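Dosum Opens Halisora, a Neighborhood Repair Library, in Cledell

CLEDELL — Dosum, the nonprofit behind the Safavi Street tool swap, is opening a repair library this February, and the response has already blown past anything the group expected. Called Halisora, it takes over the former shoe store at the corner of Safavi Street and gives Cledell residents a place to bring in broken household things, borrow good tools and learn to fix what they own with help from people who love doing it.

The idea grew out of the tool swap, where neighbors kept turning up with a lamp or a toaster under one arm and a question. A trial run last fall brought in 164 items over a handful of evenings, and 87 of them went home working. Plenty of the others went home with a diagnosis and a list of parts to order — a good result too, as anyone who has wondered for a year what's wrong with a vacuum cleaner will tell you.

Halisora has 40 workbench seats, a sewing corner with three machines, and a wall of hand tools that can be checked out for a week at a time. Membership is free to anyone who lives or works in Cledell. Children are welcome with an adult, and the low bench by the front window is set aside for them (it was the first thing painted!).

"We've had people drive across town to show us a radio they got running again," Dosum said in a statement. "They don't need anything from us at that point. They just want somebody to hear it play, and we are always happy to stop and listen."

Open bench nights are held every Thursday from 6 to 9 p.m. No appointment is needed for small items. Larger pieces, such as chairs and floor fans, should be booked ahead so a bench can be cleared. Microwaves, gas appliances and anything with a swollen battery can't be accepted, though the front desk keeps a list of places that will take them.

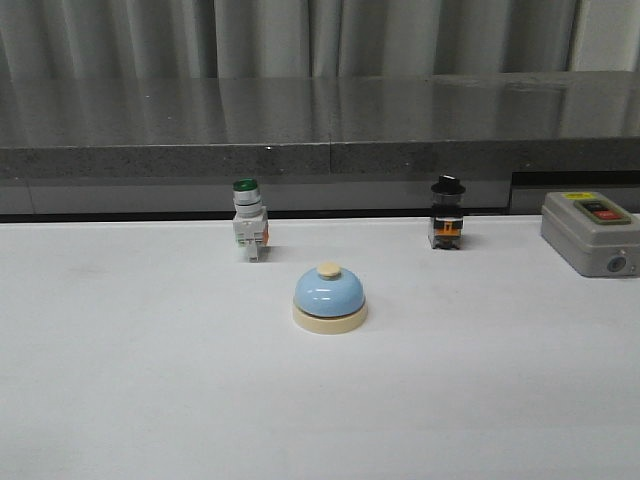
Beginner classes start the second week of the month and cover mending by hand, sharpening kitchen knives, rewiring a lamp and gluing loose chair joints. Each class runs two hours, with all materials supplied, and every student leaves with a one-page guide in large print. A bike class is planned for spring, once the back lot has been paved and the new racks are in.

Dosum is also looking for donations of spare parts. Lamp cords, zippers, buttons in any color, drawer knobs and jars of mixed screws are all on the wish list, and the group would dearly love a second serger for the sewing corner. Parts can be dropped off during any bench night.

Sign-up forms for classes are available at the Halisora front desk and at the Cledell public library. The entrance on Safavi Street is step-free, and parking behind the building is free after 5 p.m.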